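Westach Small Rooms Survey
Data card and reader's notes

Summary

The Westach Small Rooms Survey is a tabular dataset on how small rooms in shared buildings are fitted out, lit, heated and booked. It covers rooms let by the hour or by the day in Westach and in the neighbouring district of Prerkgate. Each record describes one room on one visit. The dataset was prepared for people who plan or manage shared premises, and for students of building use who need plain, comparable records.

This card applies to the second release, dated Thu 29 November. It replaces the card issued with the first release, which should no longer be cited.

Contents of the release

The release consists of three files. The file rooms.csv holds the main table, with 2,000 records, one for each visit. The file buildings.csv holds one line for each of the 200 buildings in which those rooms are found. The file codes.txt lists the short codes used in both tables, with their full meanings.

All files are encoded in UTF-8. Fields are separated by commas, and text fields that may themselves contain a comma are enclosed in double quotation marks. An empty field means that the question was asked and no answer could be given. The code NA means that the question did not apply to the room.

Main fields

room_id: a fixed code for the room, the same across all visits.
building_id: links the record to buildings.csv.
floor_area: in square metres, to one decimal place, measured wall to wall at floor level.
floor_finish: the general look of the floor surface, from a short list of codes.
wall_use: the main thing kept on or against the longest free wall, such as shelving, a board or nothing.
daylight: a score from one to five, given by the surveyor at the middle of the room with the lights off.
heating: the type of heating, where it could be identified.
booking_unit: hour, half day or day.
notes: free text, up to 100 characters.

The field floor_finish records appearance only. A surface coded "wood-look" may be solid timber, a printed sheet or something else, and surveyors were told not to lift edges or ask for invoices. Users who need to know the material itself should treat this field with care and should not merge it with sources that record construction.

How the records were made

Surveyors worked from a printed sheet with 14 questions, in a fixed order. Floor area was measured first, then the walls, then light and heating. Booking terms were copied from the notice in the building or, where no notice was displayed, from the answer given at the desk. Furniture was left where it stood. Where a corner could not be reached, the measurement was taken to the nearest clear point and the record was marked with the code P, for partial.

Rooms were visited during normal opening hours, and many were in use at the time. Surveyors did not ask users to leave or to stop what they were doing. The wall_use field therefore reflects the room as it was found, and a board or stand that belongs to a visiting group may be recorded in the same way as one that belongs to the building.
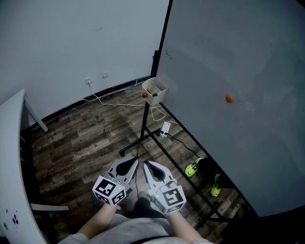

Figure 1. Corner of a small room with a wood-look floor and a large white board.

The sheets were typed up by the Goel records office. Every sheet was entered twice, by different staff, and the two versions were compared. Where they differed, the paper sheet was taken as correct unless it could not be read, in which case the field was left empty — no value was ever guessed.

Changes since the first release

Room codes have been reissued. In the first release a room that was renumbered by its building received a new code, so that it appeared to close and reopen. The present release keeps one code for the life of the room. A table of old and new codes is available from the records office on request.

The daylight score now runs from one to five. It formerly ran from zero to four, and one has been added to every earlier value. No other change was made to that field.

Records from the Plerner Annexe have been withdrawn. The building was rearranged in February, and its earlier floor areas could not be matched to any room that still exists. The line for the annexe has also been removed from buildings.csv.

Spelling in the notes field has been corrected where the meaning was plain. Abbreviations used by individual surveyors have been left alone.

Known limits

The survey covers rooms that are offered for booking. Store rooms, private offices and rooms kept for a single tenant fall outside it, and nothing in the data should be read as a count of all small rooms in either district.

Westach is better covered than Prerkgate. Several buildings in Prerkgate allow visits only in the morning, and daylight scores from those buildings should be compared with one another and not with scores from elsewhere.

Heating type is often empty. Pipes and units are boxed in at many sites, and the desk could not always say what lay behind the panel. Users are advised against filling these gaps from the age of the building.

Prices are not included. They were gathered for the first release but were found to change too often to be of use, and collection has ceased.

Suitable and unsuitable uses

The dataset is suited to comparing room sizes and finishes, to studying how booking units relate to floor area, and to teaching the handling of repeated visits. It is not suited to judging whether a room is safe, accessible or fit for a given purpose. No such inspection was carried out — questions of that kind should be put to the building concerned.

Terms of use and citation

The files may be copied, shared and adapted for any lawful purpose, provided that the source is named and any changes are stated. Please cite as: Westach Small Rooms Survey, second release, Goel records office.

Corrections

Corrections should be sent in writing to the Goel records office, quoting the room_id and the name of the field. Building managers who wish to have a record reviewed should enclose a dated floor plan. Accepted corrections are held for the next release and are not applied to files already issued.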